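Call for participants: does an insulated cup change how much you drink?

Posted Oct 12, 2023

You have probably been told to drink more water. You have probably also been told that the right cup will get you there. We doubt the second part, and we would like your help finding out if we are wrong.

The Kanaujia Household Habits Project is looking for 32 adults to keep a drinking diary for 3 weeks. The work is paid, dull and fairly easy. If you love your tumbler, please apply. If you think tumblers are a racket, please apply too, as we have plenty of those on staff already and would like to hear from others who can put up with us.

Why we are doing this

Cup makers like to say that people who carry a big insulated cup drink more. Most of what we have read in support of this comes down to asking buyers a month later if they feel they drink more. People who have just spent money on a cup tend to say yes. We ran a survey of our own last January and got 1,534 replies, nearly all of them cheerful, and we don't trust those either. Asking people to remember what they drank is a poor way to measure it.

So this round uses a daily diary and a kitchen scale.

What you would do

Week one: drink as you normally do, from whatever you normally use. Weigh the cup each time you fill it and each time you put it away. Write both numbers down.

Week two: use the insulated cup we send you. Same weighing, same diary.

Week three: use a plain glass, also sent by us. Half of the group will do weeks two and three the other way around.

Please don't try to drink more than usual. We mean this. Several people in the pilot drank what they thought we wanted them to drink, and their numbers were no use to anyone.

Who can apply

You need to be over 18 and at home or at one desk most of the day. You can't take part if a doctor has told you to limit or increase fluids, or if you are pregnant. You don't need to be sporty or healthy in any special way. Sales staff for drinkware firms are asked to sit this one out.

Pay

700 dollars, sent in one payment after the third diary comes in. There is no bonus for high numbers, and no part payment for a diary with whole days missing – we had to chase too many of those last time. You may keep the scale. The cups come back to us. 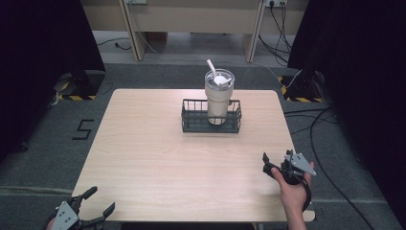
Pankaj Tripathi took part in the pilot and wrote to us afterward: "I went in sure the straw made me drink more. My diary says I drank the same as before and refilled less often. I still use a straw, but I've stopped telling my sister to get one."

One diary proves nothing, and his might have gone the other way in a hotter month. That is the reason for a bigger group.

Who pays for it

The project's own funds. Omevis offered to supply cups in return for an early look at the results, and we said no. We bought ours in a store.

How to apply

Write to Vikas Yadav at the Kanaujia project office. Tell us your age, what you usually drink from and how you spend a normal day. A short note is fine. Please leave out how much water you think you drink.

We will answer everyone, including those we can't take.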